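Reusing old planters and a damaged snake plant on a paved yard

Container Gardening, Repotting and Soil
Asked in April by Weler
Viewed 3825 times

I am responsible for the potted plants in a small paved yard behind our building. Most of them are in white plastic pots which have been in use for several years, and a number of those pots are now in poor condition. The plant of greatest concern is a snake plant with yellow-edged leaves. One of its upright leaves is brown and ragged along the upper edge, while the tallest leaf and the smaller leaves at the center appear sound.

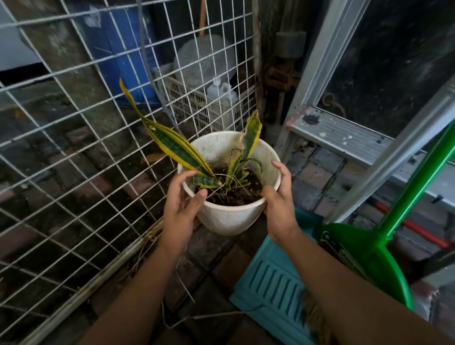 The plant is watered at 8 in the morning, once every two weeks, and receives 240 milliliters on each occasion. It has not been fed. I would be grateful for advice on the following matters. Should the damaged leaf be removed entirely, or may it be trimmed? Is it necessary to move the plant to a new pot at this time of year? Finally, may soil from pots in which the previous plant has died be used again? We would prefer not to discard it, as our budget for the yard is limited to 49 dollars.

Dandus
Accepted by the poster

A snake plant leaf does not repair itself once the edge has turned brown. It may be left in place if its appearance is not a concern, and it will continue to support the plant. Should you wish to improve its appearance, cut away the brown portion with a clean blade, following the natural shape of the leaf. Removal at soil level is advisable only where the base of the leaf is soft or has an unpleasant smell.

With regard to repotting, please examine the plant before reaching a decision. Snake plants tolerate a close fit and are frequently repotted too early. A move is justified if roots are emerging from the drainage holes, if the pot has begun to bulge or split, or if water runs straight through without being absorbed. Select a container one size larger, with drainage holes, and use a mix containing a generous share of perlite or coarse sand. After the move, withhold water for 5 days.

Your watering schedule should be guided by the soil. Insert a finger to the second joint, and if any moisture is felt, postpone watering. Dark soil that remains moist between waterings is a more frequent cause of loss in this plant than drought.

Pots which have lost their shape should be taken out of service. Old plastic kept outdoors becomes brittle, and a creased wall may give way when the pot is lifted full. Before emptying one, place a hand on each side and support the weight from below if possible.
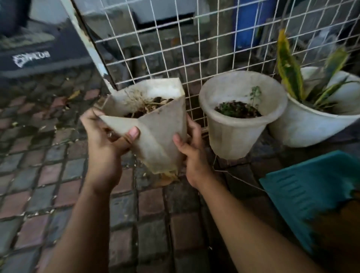

Container Gardening Team, Kanagaratnam Community Help

Dry, straw-like roots may be shaken out over a tray and placed with garden waste. Any seedlings growing nearby should be moved out of the way beforehand, as falling soil can bury them.

Takis

New soil every time. Old soil has bugs in it. I lost two jade plants that way and would not recommend it to anyone.

Garnet Thibodeau

I wish to add to the previous replies on the subject of used soil and used containers. Old soil may be used again provided that the former plant did not die of rot or disease. Sift out the roots, spread the soil in full sun for several days, and combine it with an equal quantity of fresh mix. Where the cause of death is unknown, I would reserve it for ornamental beds.

Heavier planters generally merit cleaning. Allow the residue inside to dry, loosen it with a stiff brush, and pay particular attention to the inner walls, where soil and dried plant matter tend to cling. Wash with warm water and dish soap, rinse, and leave the planter upside down overnight.
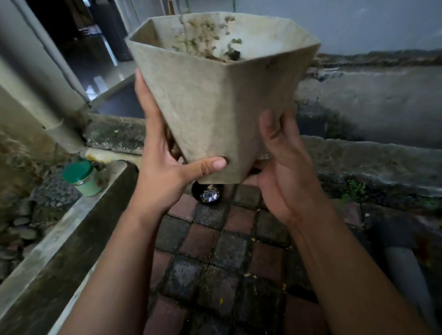

Hexagonal planter with old soil and dried plant debris inside.

Stains on the outer surface are harmless and may be left. Please confirm that the drainage hole is clear before refilling.

Weler

Thank you to all who replied. I will trim the leaf and leave the snake plant in its present pot until the roots have been examined.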